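Tuning a Wrist Camera for Pick Tests: Exposure, Motion Blur and Finger Clearance
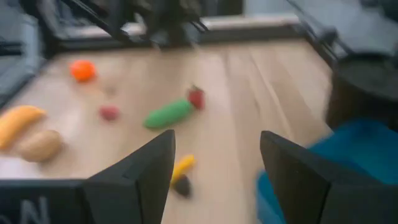 Nazareno Lombardi

Frames from a moving wrist camera are often the limiting factor in a gripper comparison, well before the fingers themselves. If the detector loses a toy strawberry during the approach, the grasp fails, and the result gets logged against the gripper. This page sets out the procedure we use at the Wendedance bench to configure the camera before any grasp data are recorded. It assumes a parallel-jaw gripper with a rigidly mounted wrist camera, a working hand-eye calibration, and a controller that lets you limit tool speed.

The frame at the top shows the problem at its worst. The wood grain is smeared over the whole tabletop. The round orange fruit is still easy to pick out by colour, but the small red item below it has become a crimson blob that could be a cherry or a tomato. The green vegetable and the strawberry at its tip run together, and a segmentation step working on colour gradients alone will have trouble placing the boundary between them.

1. What you need

A set of small objects in saturated colours, including at least one very dark item and one close to the colour of the table.
A fixed light source. Daylight from a window is not acceptable for comparison work.
A printed target with straight black and white edges, taped flat.
Access to manual exposure, gain and white balance on the camera.
A controller log with timestamps on the same clock as the images.

Toy food works well as an object set. The shapes are varied, the pieces are light, and replacements are easy to find. Pale wood is a reasonable background, although brown and tan objects such as a toy potato give low contrast against it. Keep those in the set. A camera configuration that only works on the easy colours will flatter whichever gripper is tested first.

2. Fix the exposure

Turn off automatic exposure, automatic gain and automatic white balance, in that order. Some drivers restore the automatic modes when the stream restarts, so read the values back after every restart and write them to the log.

Auto exposure is the usual cause of blur at the wrist. Matte black fingers occupy a good part of the lower image, and a metering routine that averages the full picture will lengthen the exposure to compensate for them. If your driver supports a metering region you can exclude the fingers, but manual control is simpler and repeatable.

Start at 4 ms. Blur length in pixels can be estimated as:

blur = (f x v x t) / Z

where f is the focal length in pixels, v is the camera speed parallel to the table, t is the exposure time and Z is the distance from camera to table. Keep the units consistent. The expression ignores rotation. If the wrist is turning during the approach, the rotational component can be larger than the translational one, and it does not shrink as you move the camera back.

Work out the blur for your highest lateral speed. If it exceeds two pixels, shorten the exposure or lower the speed limit. Raise the light level before you raise the gain, as sensor noise at high gain damages the dark objects most.

3. Check with the edge target

Place the target at the centre of the workspace and run a straight pass over it at test speed. Save every frame. Repeat with the target rotated 90 degrees, since blur along the direction of travel leaves parallel edges nearly untouched and a single orientation can hide it.

Measure the width of the transition from black to white in each frame and plot it against tool speed from the controller log. The relationship should be close to linear. A step or a periodic ripple points to vibration in the mount or an arm resonance. Tighten the bracket and repeat before changing anything else.

On our first series we saved 968 frames. Of these, 86 had an edge width over the limit, and nearly all fell in the deceleration phase just above the table. We added a short settling delay at the pre-grasp pose and repeated the series.

4. Check the view between the fingers

With the jaws open to their test width, look at what remains visible in the gap. A yellow item and a nearly black one lie in that gap in the frame above, both close to the inner edge of the left finger. Black fingers and a dark object give the detector very little to separate, and the mask can leak from one to the other.

Three remedies, in the order we try them:

Subtract a fixed finger mask. Record the fingers at several jaw widths over a plain bright surface and interpolate between the masks.
Shift the pre-grasp pose so that the target lies midway between the fingers.
Apply light-coloured tape to the inner finger faces. Do this only if the tape stays clear of the contact area, as it alters friction.

When you swap grippers, record the masks again. Finger thickness and tip angle change the occluded area considerably, and a mask made for slender fingers will pass part of a thick one as foreground.

5. Control the background

Clear anything that does not belong to the object set, or define a workspace polygon and discard detections outside it. Brightly coloured fabric lying next to the work area is a frequent source of false detections. Dark round containers are another. Metal framing at the back of the table matters less, provided the polygon stops short of the table edge.

If clutter rejection is part of your test, leave the fabric where it is and fix its position for all grippers.

6. Record the comparison

Lock the settings and store them in one file with the calibration. We name ours by bench, so the file from Bomola cannot be loaded by mistake on the Fontana arm. Run the same object layouts with each gripper and alternate grippers between layouts to spread out any drift in the lighting.

For each attempt, log the detected pose, the edge width of the last frame before closing, the commanded and measured jaw width, and the outcome. Tag failures as perception, planning or grasp. Lucrezia Rinaldi wrote the tagging script we use, and it refuses to accept a grasp failure if the last frame exceeded the blur limit. Those attempts are rerun.

Our buffer holds 3,000 images before it overwrites the oldest. Check yours before starting a long run, and copy the frames off between grippers.

Known issues

Timestamps applied on the host include transfer delay. Use the camera's hardware timestamp where one is available.
Rolling-shutter sensors skew objects as well as blurring them. The edge test in section 3 will not detect skew. Compare the target's corner angles with a stationary image.
Lamp flicker appears as brightness banding at short exposures. Use a DC-driven lamp or set the exposure to a multiple of the flicker period.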